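La caja del Jamano lleva en la tapa la promesa de «un suelo nuevo en una tarde». Llevo desde noviembre con él puesto en el lavadero y en el pasillo de atrás, y la tarde fueron dos fines de semana.

## Suelo vinílico autoadhesivo Jamano, serie Pema

Para quien no lo conozca: son losetas flexibles imitación piedra, de 50 centímetros de lado, con el adhesivo ya puesto y un papel protector que se retira al colocarlas. El fabricante asegura que van directamente sobre la baldosa vieja, sin obra, sin polvo y sin profesional. Compré 13 cajas porque el vendedor insistió en que con menos no llegaba. Me sobraron dos enteras, y la tienda solo admite devoluciones durante los primeros 9 días.

Empiezo por la instalación, que es donde peor lo pasé. El folleto trae cuatro dibujos y ni una palabra sobre las juntas de la baldosa de debajo. Las mías son anchas y hundidas, como las de cualquier piso con unos años, y a las dos semanas ya se marcaban a través del vinilo. Llamé al servicio de atención y me dijeron que tendría que haber nivelado antes con una pasta autonivelante. Muy bien, pero entonces hay obra, hay polvo y hay que esperar a que seque.

El corte sí es sencillo. Con un cúter de hoja nueva y una regla metálica salen cantos limpios, y alrededor de las tuberías me apañé con una plantilla de cartón. Las tijeras que recomienda el folleto no sirven de nada: muerden el borde y lo dejan levantado.

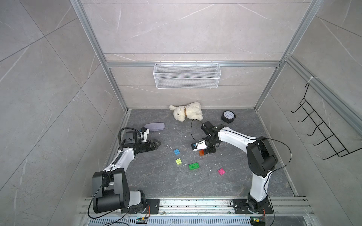 El adhesivo merece párrafo aparte. Agarra mucho y agarra a la primera, lo cual suena a virtud hasta que se coloca una loseta dos milímetros torcida. Despegarla es posible, volver a pegarla en condiciones ya no tanto. Estropeé tres así. En cambio, junto a la puerta del patio, donde da el sol, dos esquinas se levantaron antes de Navidad y tuve que recurrir a un tubo de cola de contacto.

## Aspecto y uso diario

De lejos engaña, lo reconozco. El gris es agradable y disimula la pelusa mejor que la baldosa crema que tenía antes. De cerca se ve que el dibujo se repite: hay una veta en forma de gancho que aparece una y otra vez, y cuando se la ha visto ya no hay forma de dejar de buscarla. Conviene mezclar losetas de varias cajas y girarlas, cosa que tampoco dice el folleto.

La resistencia al rayado es correcta. He arrastrado la secadora (sin fieltros, mala idea) y quedó una línea fina que solo se nota a contraluz. Con la fregona bien, con productos abrasivos ni lo he intentado. Debajo de las patas de la estantería ha quedado una huella que no parece que vaya a irse.

## Comparado con otros

Antes puse Amato en casa de mi hermana, más barato y bastante más fino. Olía a plástico durante un mes; el Jamano perdió el olor en pocos días. El sistema de clic de Clernura me parece mejor producto, pero sube el grosor y habría tenido que rebajar las puertas. Para un alquiler, quizá siga eligiendo adhesivo, siempre que al casero no le importe lo que quede debajo.

La garantía habla de diez años «en condiciones normales de uso doméstico». Pedí por correo que me aclarasen si un lavadero entra en esas condiciones y sigo esperando.

**A favor:** corte fácil, poco olor, color logrado.

**En contra:** marca las juntas, el dibujo se repite, instrucciones pobres, esquinas que se levantan con el sol.

**Nota:** un 6, y solo si el suelo de partida está liso — con juntas como las mías, un 4.

*Actualización, 4 de marzo de 2018:* se ha levantado una tercera esquina, en el mismo sitio que las otras.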